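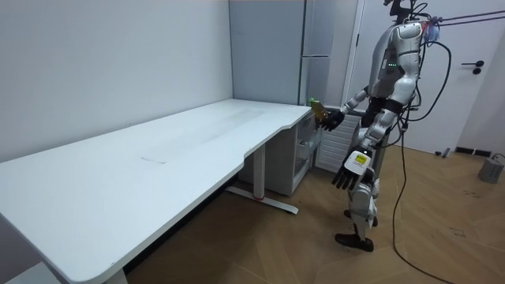
Stocking a small refrigerator at the end of a desk

Applies to: compact refrigerators with a hinged door and a pull-out drawer, placed under or next to a height-adjustable desk. The settings in this guide were worked out on an Illham compact unit and a Dundby desk. Other makes will differ in the controls but the order of work is the same.

Before you start

Clear the end of the desk nearest the refrigerator. It will be used as the staging surface, and it needs to hold everything that is going in at once: bottles, packets and anything taken out of the drawer to be put back later. Wipe the top and let it dry. Matte white tops mark easily, and old scuffs can be left for another time.

Set the desk height before anything is placed on it. On a desk with telescoping legs, check the gap between the underside of the top and the top of the refrigerator through the full range of travel. If the desk comes down onto the refrigerator at its lowest setting, store a lower limit in the handset. On the Dundby this is done by holding the down key for 6 seconds at the height required.

Check the door swing. The door should open far enough for the drawer to clear it. Move chairs, bins and trailing leads out of the arc. If the door meets the desk leg, shift the refrigerator outwards and try again.

Step 1. Set the temperature

Turn the dial to the middle position and leave the refrigerator running, empty and closed, for 14 hours. Put a fridge thermometer in the drawer and read it at the end of that time. Adjust by one mark if the reading is above 5 °C and wait a further 2 hours before reading it again.

Units standing under a desk lose heat less well than those in the open. Leave a gap behind the back panel as given in the maker's instructions.

Step 2. Sort what is going in

Put items on the desk in the order they will be loaded, with the heaviest nearest to the refrigerator. Bottles first, then packets. Tighten every screw cap, including those on bottles which have not been opened. A bottle that will lie on its side must not be carbonated if it has already been opened.

Bottled teas and fruit drinks often throw a sediment at the bottom. It is harmless in most cases, but these bottles are best stored upright if there is height for them.

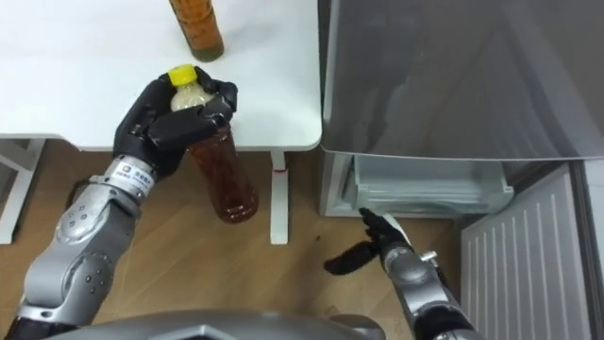
Carry bottles one at a time and hold them by the neck, below the cap. A full bottle held by the cap alone can loosen its own seal. Small packets can be handed across over the end of the desk, but bottles should be brought clear of the front edge and lowered.

Step 3. Load the drawer

Open the door fully, then pull the drawer out until it reaches its stop. A drawer opened only part of the way tips bottles against the lip and tends to jump its runner. Lay each bottle flat along the drawer, lowering the base first and then the neck. Keep all the caps at the same end.

Do not stack bottles in the drawer. If a second layer is needed, the load is too large for the unit and some of it should go elsewhere.

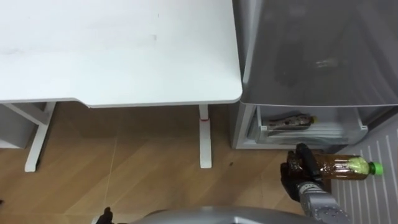
Step 4. Fill the door and the remaining space

Packets and small cartons go in the door. Start at the lowest shelf and work up. Heavy items high in the door will pull on the hinge over time, and on the Illham the upper hinge pin is the first part to wear.

Leave the vent at the back of the compartment uncovered. Nothing should touch the rear wall, where it may freeze in place.

Step 5. Close up and check

Slide the drawer home before moving the door. Place one hand near the top edge of the door and press it shut with even pressure. The seal should meet on all sides. To test it, close the door on a strip of paper and pull; the paper should drag. Repeat at each corner.

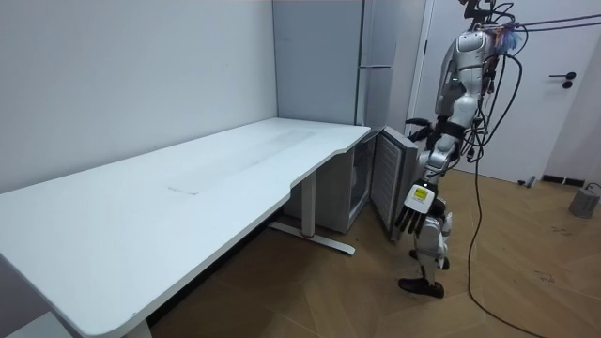 Desk and compact refrigerator with the door open.

Read the thermometer again the following morning. A full load of room-temperature bottles will raise the reading for several hours, and the dial should not be altered during that period.

Faults

Door drifts open: the refrigerator is leaning forward. Raise the front feet by one turn each.

Drawer will not close: a bottle is lying across the runner, or the drawer has been refitted behind its stop. Lift the front and slide again.

Water in the drawer: wipe out, check the caps, then check the drain at the rear. Clean the drawer every 7 weeks in any case, with warm water and a little washing-up liquid.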